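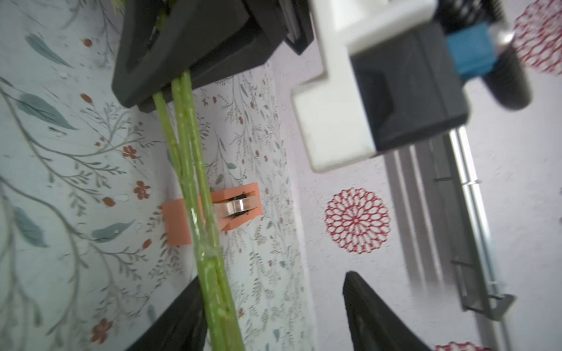 stemwise
Binding question for tied bunches, 25 September 2021. I want one bind point that survives handling with no rubber band. Clear tape around the middle holds two stems nearly parallel, but the wrap wrinkles on ribbed green stalks. Tape width? Turns?

fatport_k
Two turns, narrow tape, pulled flat. Wrinkles mean the tape is bridging the ribs. I logged 90 bunches at Fatport and the narrow wrap slipped on 39 of them, mostly waxy stems.

Rarix
That slip rate is an argument against tape. Use waxed twine. Tape also crushes soft stems.

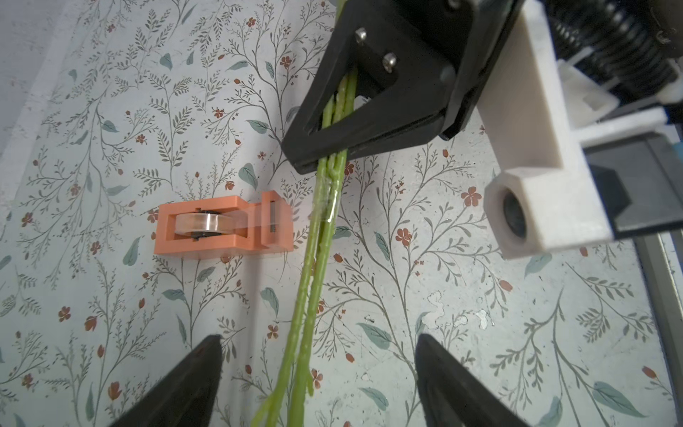
Bundle taped at the middle, stem ends spread below the wrap. Dispenser at left.

stemwise
Twine needs a knot. Tape does not. Slight flattening under the wrap is acceptable to me if the ends can still fan out in the vase.

Rarix
Flattened tissue takes up less water. Cut below the bind and compare in October.

fatport_k
Disagree. The cut end matters more than the bind. I kept almost 87 taped bunches in the Skesport cooler and saw no difference from twine.

stemwise
Roses are the next problem. Three blooms put the weight at one end, so a bind at mid-stem lets the heads swing. 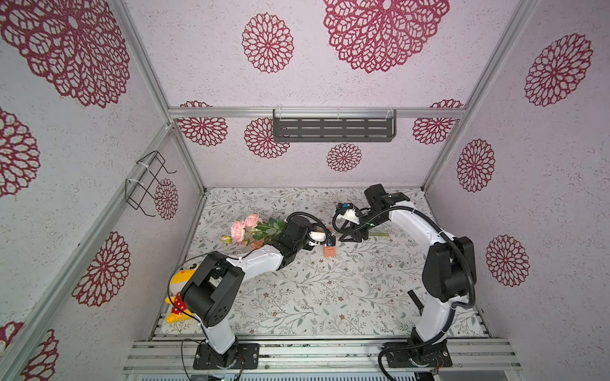
I would move the bind up to just under the lowest leaves and add a third turn. Stems trimmed level afterward.

Rarix
Third turn, fine. Still twine.

We use cookies to remember your login. Accept | Settings
Contact | Copyright Cárdenas Forums | Back to top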